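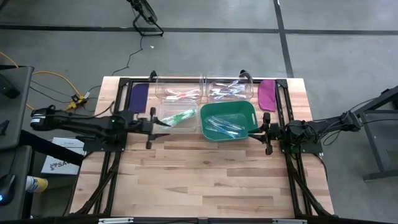

Sorting table with clear tub and green basket

Household Sorting Study: call for participants

Idosley is looking for adults in and near Bomham to take part in a study of how people sort and put away small household items. The study is led by Olga Fuentealba and runs until the end of March.

We want to know how people decide where things go at home. Most advice on storage is written by people who sell storage, and very little of it is based on watching what households do with a mixed pile of bathroom, kitchen and desk items. The results will be used in a free guide for tenants in small flats, and in a longer report called the Dramine report.

Who can take part

You must be 18 or over and live in a home where you do at least part of the tidying. You can live alone, with family or in a shared house. We are keen to hear from people who have moved in the past year, and from people who share a bathroom with three or more others. You do not need to be tidy.

You cannot take part if you work for a company that makes or sells storage products, or if you took part in our cupboard survey.

We have 100 places.

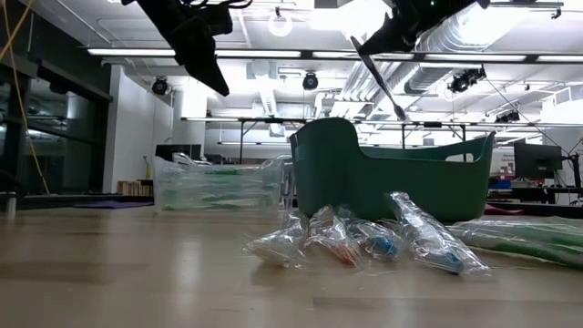

What you will be asked to do

1. Fill in a short form about your home and who lives in it. This can be done online or on paper.

2. Come to one session at our rooms on Stetsiuk Lane. Allow up to 52 minutes. You will be given a mixed set of items and asked to sort them into containers in whatever way makes sense to you. There is no right answer. A researcher will then ask why you grouped things as you did.

3. Keep a diary at home for two weeks. Each evening, write down anything you had to look for and where you found it. Most entries are one or two lines. If nothing went missing, write "none".

4. Take a phone call at the end of the two weeks to go through the diary.

Payment

You will receive a shopping voucher after the session and a second one when we have your diary. Bus and train fares within the county are repaid if you bring your ticket. Parking is not repaid.

Your information

Your name and contact details are kept apart from your answers and deleted when the report is published. We will not visit your home or ask for photos of it. You can leave the study at any point without giving a reason, and you keep any voucher already sent to you.

Access

The rooms are on the ground floor and there is a toilet with level access. You can sit or stand for the sorting. Please tell us when you apply if you need large print or would like to bring someone with you.

How to apply

Ring Bomham 657 between 10am and 4pm and ask for Olga Fuentealba, or write to Idosley, PO Box 1336, Bomham. Give your name, a daytime phone number and the times you could come in. Evening sessions are available but fill up first. We reply to everyone who applies, including those we cannot offer a place.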